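Wed 3 August

Linlow hinge samples, second round. Jolanta Tomaszewski sent over the replacement batch from Kaczorowski this morning, so I dropped the old ones in the scrap tin and started again from the top of the sheet.

Cycled the first pair on the test door, 300 open and close by hand with Dariusz keeping the tally. Slight squeak toward the end, no play at the pin. Second pair went stiff early. Took it apart and found swarf in the knuckle – same fault as the last batch. Wiped it out, one drop of light oil, put it back on, fine after that. Will write to Jolanta about deburring.
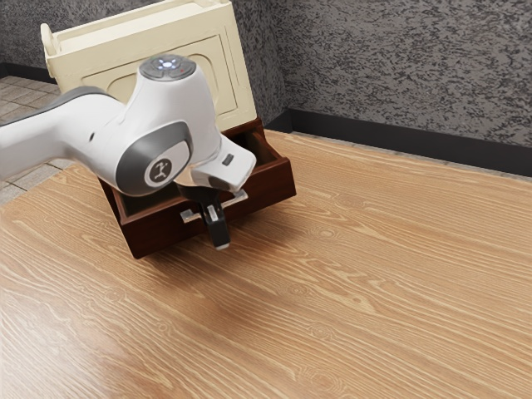

Finish tests are behind. Krystyna wants the paint color settled before the hinges go on, and we still have three candidates on the board by the window. The gray is out, it shows every fingerprint. Of the other two I lean to the cream, close to the cabinet at the back of the table, against light wood like that tabletop. Bartosz Krawczyk prefers the plain white and says cream will look yellow under the shop lights. Painted a scrap door half and half so we can argue over something real. Second coat tomorrow, 30 minutes between passes if the humidity stays down.

Screws: the ones in the bag are too long for the thin side panels and will come through. Need the next size down, 2 boxes. Bartosz Tokarz is going to the supplier anyway.

Drill press belt slipping again. Tightened it, marked the position with tape. Check before using the big bit.

Left to do: weigh the doors, recut the bottom shim, find the other clamp.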